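Plendport Home Forum > Kitchens > Storage and worktops

Tea, packets and snacks: one big box or lots of small ones?

6 posts, 300 views

greyworktop
September 6, 2019
Trying to sort out the end of the counter by the toaster oven. At the moment there's a big slatted wooden box with a smaller caddy inside it for the tea sachets and the brown paper packets.
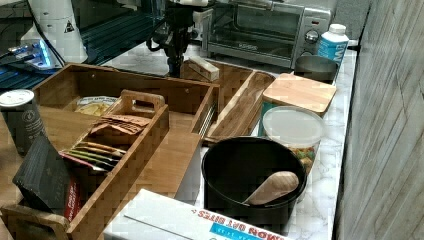
kettle_3679
A box inside a box wastes the worktop. You've got the thickness of two sets of sides before you get to any tea. I had a crate like that on my side in the last kitchen and it took up the space where I should have been chopping. Take the caddy out, stand it on its own and put the crate in a cupboard for onions.

greyworktop
The caddy has a handle, so it comes out and goes to the table when people are round. The big box is there to hold the crisps and anything else that won't stand up. Without it they end up all over the counter. Onions live under the sink.

Cundisov
I'd keep both. Slatted sides are easy to wipe down and you can see what's at the bottom. What I would move is the loose tea box propped against the front. Either the sachets go in the caddy and the carton goes in the recycling, or the carton goes in a cupboard as the spare. Same with the oat bites box.

We do ours in January after the Christmas tins are finished. Everything off, wipe, and only the things used that week go back.

kettle_3679
Once a year isn't enough for a counter next to an oven. Crumbs get behind everything. Also I wouldn't keep tea near heat at all, or snacks in clear plastic. Mine went soft.

Cundisov
That's the lid, not the plastic. If it seals they keep. Mine are in clear tubs from Darkanance and they've been fine for 3 years. I agree about leaving a gap at the side of the oven though, check what the instruction book says for yours.

greyworktop
Book says to leave space both sides, so the bottle and the metal container are moving along. The canister with the bamboo lid can go with them.

Tea box is going in the cupboard. The pot and wooden spoon only need somewhere to go when I'm not cooking, so I may put up a shelf. The wall is textured and I don't know how well a bracket will sit on it. Has anyone fixed one to a wall like that?

Cundisov
Yes, long screws and a batten across the back first, then the shelf on to the batten. Measure above the oven door before you decide on the height.

kettle_3679
Still think the crate should go.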